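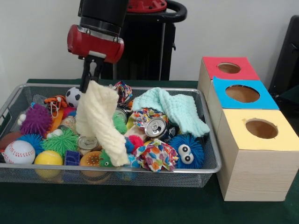

收纳用品买得越多,家里就会越整齐吗?

多半只会多出一批收纳用品。

我是在储藏间里想明白这件事的。当时我手里拿着一只带盖的塑料箱,箱子里装着另一只带盖的塑料箱,里面那只装着说明书,教人怎样把这种箱子折叠起来以节省空间。我站在那里看完了整张说明书,包括保修条款。

搬进现在这套房子之前,我和妻子认真谈过一次话,谈话的主题是“以后不能再这样了”。“这样”指的是上一套房子里的生活:椅子上堆着衣服,衣服上堆着快递袋,餐桌只有一头能吃饭。我们达成了高度一致,当晚就下单买了一套Studo的组合柜。柜子到货以后,因为还没有收拾好放它的地方,纸箱在过道里立了两个月,其间逐渐承担起放雨伞、放钥匙和放尚未拆开的其他快递的职能。平心而论,它是我们家用得最顺手的一件收纳家具。后来柜子装起来了,大家都有点怀念那个纸箱。

写这篇稿子,本意是想弄清楚一个问题:为什么一个家里的东西只会朝一个方向走。我问了同事、邻居、两家家居店的店员,还有一位以替别人收拾屋子为生的威尔士人。他们给出的答案各不相同,唯一的共同点是,每个人在开口之前都先叹了口气。

玩具是怎样占领客厅的

有孩子的家庭大概不需要我多讲。玩具进门的途径太多了:过生日,过节,长辈来访,长辈没有来访所以心怀愧疚,餐厅送的,牙医送的,幼儿园抽奖抽中的,别人家清理出来“还很新”的。最后这一种尤其值得警惕。送的人提着袋子站在门口,脸上是如释重负的表情,我过了好几年才学会辨认那种表情,又过了一阵子,我在自己脸上也感觉到了。

至于玩具出门的途径,理论上有一条,叫“问问孩子还要不要”。

我试过。我挑了一只在沙发底下躺了很久的小汽车,轮子掉了一个,车门也打不开。我蹲下来,用从育儿文章里学来的语气问女儿:“这个我们还需要吗?”她看着那辆车,像看着一位失散多年的亲人。此后那辆车和她一起吃饭,一起睡觉,去了一趟外婆家,大约在第二个星期重新回到沙发底下,地位却已不可动摇。

育儿文章接下来会建议你趁孩子不在的时候处理。写这类文章的人想必没有见识过四岁儿童的库存管理能力。我女儿记不住袜子要穿两只,却能在早饭吃到一半时忽然放下勺子,问起一个塑料戒指的下落。那个戒指是从扭蛋里出来的,本来就缺一块。我说可能在别的盒子里。于是我们把别的盒子全部倒了出来。

所以大多数家庭最后采取的都是同一种办法,即弄一个足够大的容器,把所有东西扔进去。这个办法在收纳界名声不好,专业人士称之为“混放”,说的时候嘴角会向下撇。可它有一个专业方案很难比拟的长处:晚上客人按门铃的时候,你能在对方走出电梯之前完成全部工作。

分类的热情

市面上的收纳理论,归根到底都要求你分类。按种类分,按颜色分,按使用频率分,按季节分。有一派要求按“情感重量”分,我翻完了他们的小册子,还是不知道电池应该算轻的还是重的。

分类的难处在于它默认世界上的东西都有类别。我家有相当一部分东西没有。比如一根不知道给什么充电的充电线。它显然属于“线”,可是“线”那个盒子里的线都知道自己是给什么用的,把它放进去,等于把一个来历不明的人安插进一个运转良好的部门。又比如半卷包装彩带、一把没有锁的钥匙、从某件大衣上掉下来的扣子,那件大衣早就送人了,扣子留了下来,像是留下来等消息。

Lenz去年出过一套抽屉分隔板,格子可以自由组合,店员替我演示的时候,把它拼成了一个相当漂亮的图案。我买了。装进厨房抽屉以后,剪刀有了格子,开瓶器有了格子,橡皮筋有了格子,剩下一个最大的格子,用来放“其他”。不到一个月,“其他”漫过了隔板,开瓶器那一格里出现了发票。我后来去一位同事家做客,她家的抽屉里装的是同一款,她打开又关上了,动作很快,可是我已经看见了,她那里被吞掉的是剪刀。

我向店员反映过这个情况。她问我有没有考虑再买一套。

店员是个很诚恳的年轻人,她告诉我,来买收纳用品的顾客里,有不少人进门时并不知道自己要装什么。他们先喜欢上一个盒子,然后在店里来回走,替它想内容。有位先生拿着一只藤编的小篮子站了很久,最后对她说:“可以放那种东西。”她说对,很多人都拿它放那种东西。两个人都很满意,篮子就卖掉了。

她自己家里呢?她笑了一下,说员工有折扣。

一位靠收拾屋子吃饭的人

Dilwyn Prydderch在这座城市住了很久,中文说得比我岳父的普通话标准。他原先教英语,据他说,转行的原因是有一次去学生家上课,整堂课都坐在一摞没有拆封的床单旁边,下课以后忍不住提了个建议。学生家长听完,取消了剩下的英语课,请他改天来看看衣柜。

我们约在他家附近的茶馆见面。我原本很想去他家里看,他婉拒了,说正在“过渡期”。

他的方法不复杂,甚至有些令人失望。他不用标签机,不带自己的盒子,也从不让客户捧着旧毛衣体会心跳。他到了人家家里,先坐下来喝一杯水,然后问:你平时坐在哪里?

“大部分人会指沙发,”他说,“可是沙发上放着东西。他们其实坐在沙发旁边的地上,或者坐在餐桌靠墙的那一头,把东西推开一点,露出胳膊那么宽的一块地方。所以我就从那块地方开始。把它弄大一点。弄到能放下两只胳膊,这一天的工作就结束了。”

我问他客户会不会觉得这样太慢。

“会啊。他们希望我像电视上那样,进去的时候一塌糊涂,出来的时候一家人站在门口哭。”他往茶里加了一点牛奶,那是他自带的,装在一只小瓶子里,茶馆老板娘显然已经放弃和他争论了。“电视上的那种房子我去过。不是上电视的那家,是用了同样方法的别人家。我去的时候是四月,他们过年前刚刚大扫除过。东西全都回来了。有些还带了朋友回来。”

他对收纳产品没有偏见,只是从来不替客户买。有个牌子叫Esico,做那种可以层层叠高的抽屉盒,曾经想请他在课程里推荐。他带了几只样品回去试用,叠了三层,觉得很稳,又叠了一层,也很稳。于是他把原来摊在地上的东西全部放了进去,地面空了出来。他对着空出来的地面看了一个晚上,第二天去买了一台划船机。

“所以我写信谢绝了他们,”他说,“产品很好。问题就是产品很好。”

划船机现在在哪里,我没有问。他说过了,过渡期。

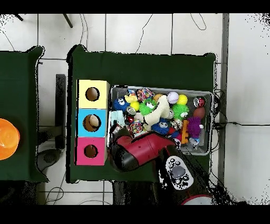 回家路上,我一直在想他说的那块“胳膊那么宽的地方”。我家当然也有。我的那块在书桌右侧,夹在打印机和一叠还没有读的杂志之间,这篇稿子的大部分就是在那里写的。妻子的那块在床头柜上,刚好够放一只杯子,杯子如果带碟子,就要把碟子放到地上。女儿的情况不同,整个客厅都是她的,她的问题是没有人给她划定边界,而她也不觉得这是个问题。

我尝试着按照Prydderch的办法,把书桌上那块地方弄大一点。第一步是处理杂志。我把最上面那本拿起来,发现里面有一篇讲极简生活的长文,配图拍得很好,一间白屋子,一把椅子,一只碗。我坐下来读完了。文章作者说,他扔掉了几乎所有的书,内心获得了前所未有的宁静。文末介绍他的新书即将出版,精装,分上下册。

这本杂志我留下了,因为那篇文章写得确实不错。

极简这件事,我身边有人真的做过。住在我们楼上的一对夫妇,没有孩子,两个人都从事设计工作,他们家我进去过一次,是因为漏水。屋子里的确什么都没有,脚步声有回音。水是从我们家天花板上渗下来的,所以我需要看看他们的阳台柜。男主人犹豫了一下,打开柜门,里面的东西像听到了哨声一样整齐地滑了出来:被子,滑雪板,一只鱼缸,一袋猫砂。他们没有猫。我们一起把东西塞了回去,他用肩膀顶着门,我负责按住滑雪板,从此成了朋友。

这件事让我对空旷的房间有了新的认识。看见一面干净的白墙,我会先找它的柜门在哪里。

长辈的体系

如果说年轻一代的麻烦在于买得太多,我母亲那一代的体系则完全建立在不扔上面。她厨房里有一只装袋子的袋子,这在全国各地的厨房里都能见到,算不得稀奇。她的独到之处在于还有一只备用的,里面装着品相较好的袋子,供过年走亲戚时使用。这些袋子送出去以后,经过若干户人家的流转,往往会在来年回到她手上,里面装着别人家的腊肠。她认得它们每一只。

她也收盒子。月饼盒用来装针线,茶叶罐用来装纽扣,鞋盒用来装照片,照片里的我站在一堵墙前面,表情像是刚刚被人从别的什么地方叫过来。她从来没有买过一件收纳用品,却能在黑灯的情况下找到二十多年前的粮油本。我问她有什么诀窍,她说哪有什么诀窍,放在那里就是放在那里了。

我把这句话转述给Prydderch,他掏出本子记了下来,还问我母亲是否愿意接受付费咨询。

去年冬天,我给母亲买了一台Elex的吸尘器,附送一只手提的真空压缩机,可以把棉被抽成薄薄一片。她对吸尘器没有表示,对压缩机非常满意。她把家里的被子抽了一遍,又把我们寄存在她那里的冬衣抽了一遍,柜子顿时空出一半。我在电话里劝她趁机清理一下,话还没有说完,她告诉我,姨妈家那套沙发垫已经搬过来了,放着正合适。

我开始觉得,这里面有某种接近物理规律的东西。空间对物品有一种吸力,柜子空了,沙发垫就会从城市的另一头赶来。Prydderch的划船机也好,我家纸箱上的雨伞也好,都是受了它的召唤。我把这个想法讲给妻子听,她正在找剪刀,要剪开一个快递。她说你先别管物理,你把剪刀放哪儿了。

我说在剪刀那一格。

剪刀不在剪刀那一格,那一格里是几包榨菜。我们后来用钥匙划开了快递,里面是她挑的一套玻璃密封罐,打算用来装豆子。我们家不怎么吃豆子。她说以后可以吃。

说到这里应该谈谈“以后”。凡是留下来的东西,都有一个以后。瘦了以后可以穿,有了院子以后可以用,孩子大了以后可以给她看,万一停电以后可以点。每一件东西单独拿出来审问,理由都站得住,态度也都诚恳。我做过一次统一清理,把储藏间里的物品一件件拿到走廊上,想听听它们为自己辩护,到了下午,走廊走不过人,我一件也没有驳倒。一只坏了的电饭锅差点让我落泪,那是我们刚结婚时买的,烧出来的饭总有一边是硬的。

电饭锅最后放回了原处,内胆单独拿出来,给女儿装积木。她看了看,把积木倒在地板上,把锅戴在头上走了。

上个星期Prydderch给我发来消息,问稿子写得怎么样,顺便问我认不认识想要划船机的人,他可以包送货,还可以附赠一套叠起来很稳的抽屉盒。我回复说我替他问问。楼上那对夫妇回得很快,说阳台柜实在放不下了。同事说要回去量一量。妻子从我身后经过,看见了屏幕上的照片,问这个东西竖起来占多大地方。

我说还没有问。

她说那你问一下。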